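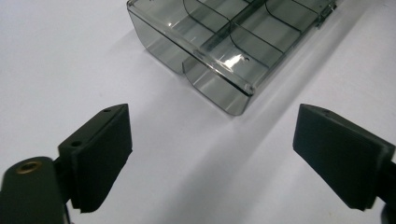 jchacko
Nov 7, 2023
I am renting out my flat in Sorton and I must decide if I let it furnished or empty. The agent at Tallus says furnished brings 80 more per month. I have already begun to sort the small things, for example the grey see-through box with the long divider will go in the kitchen drawer for the tenant. Does anybody have experience with this?

hutsuliak_lets
Empty, always. I let furnished for two years and replaced a sofa and two mattresses. Your 80 is gone very quickly.

temi_adeyemi
I don't agree. Near the station people stay one year and don't own a bed. My furnished one was taken in 15 days, and the empty one upstairs stood until February.

hutsuliak_lets
And how long did they stay?

temi_adeyemi
Fourteen months. Good enough for me.

jchacko
Thank you both. The station is far, it is a 40 minute walk. Rent would be 800 empty.

temi_adeyemi
Then maybe leave only the wardrobe and the white goods. Write an inventory with dates, and both of you sign every page.

nitard
Ask also your insurer. Mine wanted to know about the furniture before the tenant moved in.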